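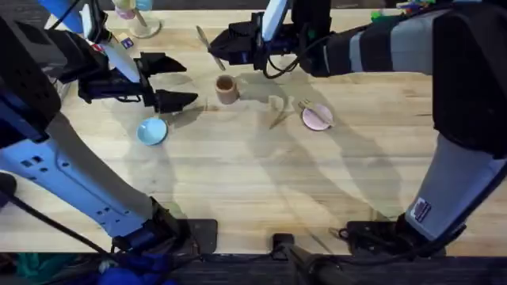
Questions fréquentes des équipes sur les postes à deux bras

Atelier de préparation, site de Wesham
Page tenue par Marietjie Makhubela, coordination des équipes. Mise à jour en février.

Cette page rassemble les questions que vous avez posées pendant les réunions d'équipe et dans le cahier de l'entrée. J'ai gardé vos mots quand c'était possible. Si une réponse n'est pas claire, écrivez-moi, je la corrige.

Est-ce que les bras vont remplacer des personnes ?

Pour cette année, non. L'accord signé entre la direction de Flindeo et les représentants du personnel dit qu'aucun poste n'est supprimé à cause des bras jusqu'à la fin de la période d'essai. Après cette période, il y aura une nouvelle discussion et je ne peux pas vous promettre le résultat. Themba Botha représente les équipes dans cette discussion et il reçoit vos remarques tous les matins avant 9 heures, au bureau à côté du vestiaire.

Quelles tâches sont concernées ?

Les gestes courts qui se répètent sur une table : prendre une cuillère, remuer ou doser un produit sec dans un gobelet, déplacer un bol, poser un ustensile sur une assiette. Le nettoyage, la réception des marchandises, le contrôle du goût et la préparation des commandes spéciales restent entièrement à nous.

Combien de personnes changent de travail ?

Sur le site, nous sommes 141. Pour le moment, trois personnes ont un poste modifié, toutes les trois volontaires : Zinhle Mahlangu, Jacobus Molefe et Kiprono Tanui. Leur temps est partagé entre leur ancienne équipe et la table des bras.

Que fait une personne à la table des bras pendant la journée ?

Elle installe les objets, elle lance l'exercice, elle regarde, elle note. Quand un geste est mauvais, elle remet les objets en place et elle recommence. Zinhle a dit en réunion que les premières semaines étaient plus fatigantes pour la tête que la ligne, et moins pour les épaules. Pour cette raison nous avons ajouté une pause le matin, et l'on ne reste jamais à la table plus d'une demi-journée de suite.

Est-ce que je dois savoir programmer ?

Non. La formation explique comment démarrer, arrêter et remplir la fiche de suivi. La programmation est faite par le fournisseur, la société Husar. Si vous voulez apprendre davantage, il existe un module facultatif, sur le temps de travail, mais les places sont limitées et il faut l'accord de votre chef d'équipe.

Pourquoi deux bras et pas un seul ?

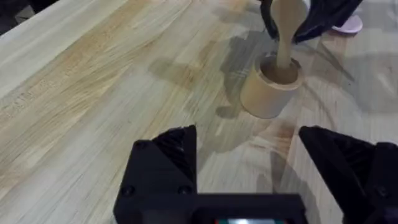

Beaucoup de nos gestes demandent deux mains. Quand vous remuez dans un gobelet, vous tenez souvent le gobelet avec l'autre main, sans y penser. Avec un seul bras, on devait fixer chaque récipient sur la table, et changer la fixation à chaque format. Avec deux, l'un peut tenir la cuillère pendant que l'autre attend ou stabilise. Le réglage entre les deux est encore lent, et c'est là que vos observations sont les plus utiles.

Est-ce que je serai filmé ?

Les caméras du poste sont dirigées vers la table et vers les pinces. Il est possible que vos mains apparaissent quand vous replacez un objet. Les enregistrements servent au réglage des gestes seulement. L'accord interdit de les utiliser pour mesurer votre vitesse ou pour une sanction. Vous pouvez demander à voir un enregistrement où vos mains sont présentes : la demande se fait chez moi, par écrit ou oralement.

Les bras sont-ils dangereux ?

Ils bougent doucement, mais une pince peut coincer un doigt. Règles à respecter :

On ne met pas la main sur la table pendant un mouvement.
On attache les cheveux longs et on enlève les bijoux du poignet.
On replace les objets seulement quand le poste est en arrêt.
En cas de doute, on appuie sur l'arrêt d'urgence. Personne ne recevra de reproche pour un arrêt inutile.

Depuis l'installation, nous avons eu un seul incident déclaré, un bol tombé par terre, sans blessure.

Est-ce que cela fonctionne bien ?

Cela dépend du geste. Pendant notre dernière série, sur 100 essais de remuage dans un gobelet, 41 ont été acceptés sans correction. Les autres ont demandé une aide ou une reprise. Vous trouverez peut-être ce chiffre faible — la direction l'a trouvé faible aussi — et le calendrier a été allongé. À Kundstead, l'autre site qui fait l'essai, les résultats ne sont pas encore publiés.

Mon salaire change-t-il si je passe à la table ?

Le salaire de base reste le même. Une prime de poste est versée pour les heures à la table, et elle figure sur une ligne séparée de la fiche de paie. Si vous retournez complètement à votre ancienne équipe, la prime s'arrête à la fin du mois en cours. Les primes de nuit ne sont pas touchées.

Puis-je refuser ?

Oui, et sans donner d'explication. Le refus n'est pas inscrit dans votre dossier. Vous pouvez aussi accepter, essayer pendant deux semaines et revenir. Jacobus a fait ce choix au début, puis il a demandé à reprendre. Les deux décisions ont été acceptées.

Que deviennent les personnes qui ont mal au poignet ou à l'épaule ?

C'est la première raison du projet, vue de notre côté. Les gestes de remuage sont ceux qui reviennent le plus dans les visites médicales. Si vous avez une restriction, vous êtes prioritaire pour un poste partagé, mais vous n'êtes pas obligé de le prendre. Le médecin du travail peut aussi proposer une autre solution, et c'est son avis qui compte.

Comment donner mon avis sur la suite ?

Trois possibilités : le cahier de l'entrée, une conversation avec Themba, ou un message à mon adresse interne. Les remarques anonymes sont lues aussi. Kiprono prépare chaque mois un résumé des questions reçues, affiché près de la machine à café. Les réponses qui demandent une décision de la direction prennent plus de temps, et nous indiquons dans le résumé celles qui sont encore en attente.

Questions encore sans réponse

L'horaire du poste pendant l'été.
La possibilité d'une deuxième table.
La reconnaissance de la formation par un certificat valable hors de l'entreprise.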